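Speaker notes -- "The Chore Nobody Finishes"
Evening talk, Jellgate branch library, downstairs room
(Slow down! You went way too fast last time. Water is on the left.)

Opening

Hi everybody, thanks for coming out, and thanks to the library for the cookies. I write a housekeeping newsletter called Pindeo, and I've been writing it long enough that it has 3,000 readers, which still makes me a little dizzy. Most of them write to me about one thing. They don't ask about ovens or gutters. They want to talk about laundry, and mostly about how it never ends.

So tonight is about why laundry feels bigger than it is, and what I changed at my own place. (Pause. Ask who has a load sitting at home right now. Wait for the hands.)

Part one: how we got here

My grandmother had a wash day. One day, the whole day, and everybody knew to stay out of her way and eat cold supper. It was hard work and I don't want to get misty about it. Her knuckles were a mess. But by the time she went to bed it was over, and it stayed over for a week.

What I have is a machine that will go any time I want, so the job has leaked into every day I've got. I start a load before breakfast, forget it, remember it in the car. I did that for years.

(Slide. Let it sit for a second while you drink some water.)
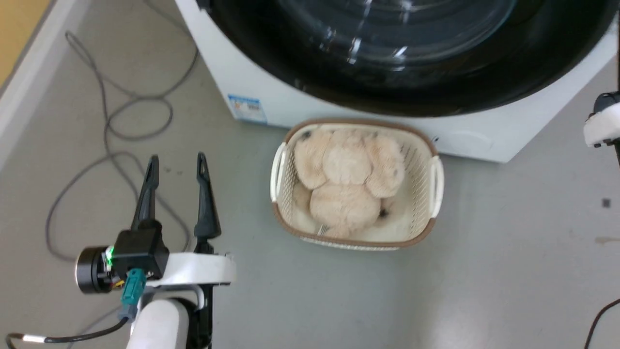 One reader wrote back to say that wash day only worked because somebody was home all day to do it, and that if I was going to praise it I should say whose day it was. Fair, and I've kept that in the talk ever since. I read it out at the Wusus community center in March and got a whole argument going in the second row, which was great.

So no, I'm not telling anyone to go back. What I took from my grandmother is the part where it ends.

Part two: the three piles

OK, this is the practical bit. I asked readers to write down where their clothes get stuck, and the answers came back so alike that I started sorting them into 3 piles.

Pile one is the maybe pile. The sweater you wore for two hours. Too worn for the drawer, too clean for the wash, so it lives on a chair. My fix is a row of hooks behind the bedroom door. If the hooks are full, something gets washed or goes back in the drawer.

Pile two is the forgotten load. I set a kitchen timer -- an old wind-up one, very loud -- and I carry it with me from room to room. My phone I can ignore. That thing, no way.

(Next slide. Go straight on to settings.)

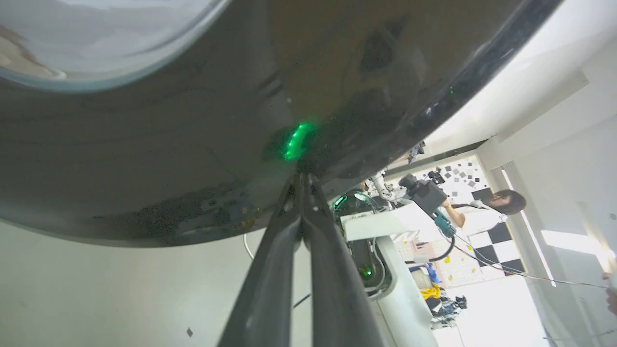

Glossy black curve, green glow.

While we're on the machine: I use two settings. Two! I spent a whole winter trying every program I had and I could not tell the shirts apart afterward. Normal for nearly everything, delicate for sweaters and the one good blouse. If you love your programs, keep them, I'm not coming to your house.

Less soap, too. I was pouring by eye for years and I'd been using far more than the bottle says. Read the back of the bottle and use the line in the cap. (Hold up the cap. It's in your coat pocket.)

Pile three is the clean mountain. This is the one people whisper to me about after the talk. Clean, dry, in a heap on the bed, moved to the floor at night and back to the bed in the morning. I folded for a month with the radio on and wrote down when I quit, and I always quit at socks. So I stopped pairing socks. I bought a bunch of the same gray ones at Danko for 99 cents a pair and they go in the drawer loose.

(People usually laugh here. Let them.)

Part three: the door

Last thing, and it's small. When a load comes out, I leave the door open for a while so the inside can air out, and I wipe the rubber seal with an old washcloth. If you have little kids or a cat, check inside before you shut it, every time, please.
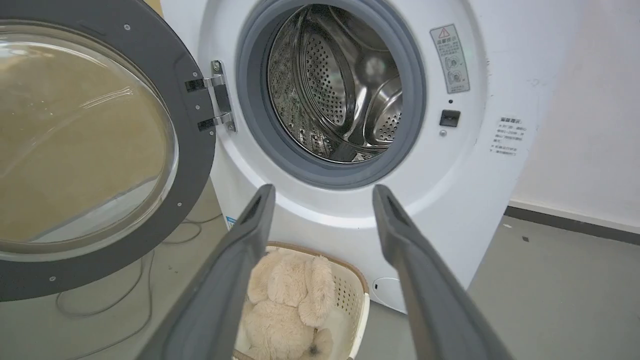
Front-loader with the door swung wide.

The open door is my signal, too. Door open means I'm done until tomorrow. I close it when I'm ready to start again, and in between I don't owe the laundry anything. My family knows this now and they mostly respect it.

Questions

Someone always asks about vinegar. Say: check the manual first, they don't all agree.
Someone will ask about towels. Say: wash them by themselves, skip the softener.
There are 80 handouts on the table by the door. Remind them the sign-up sheet is on the clipboard, and give the library its marker back.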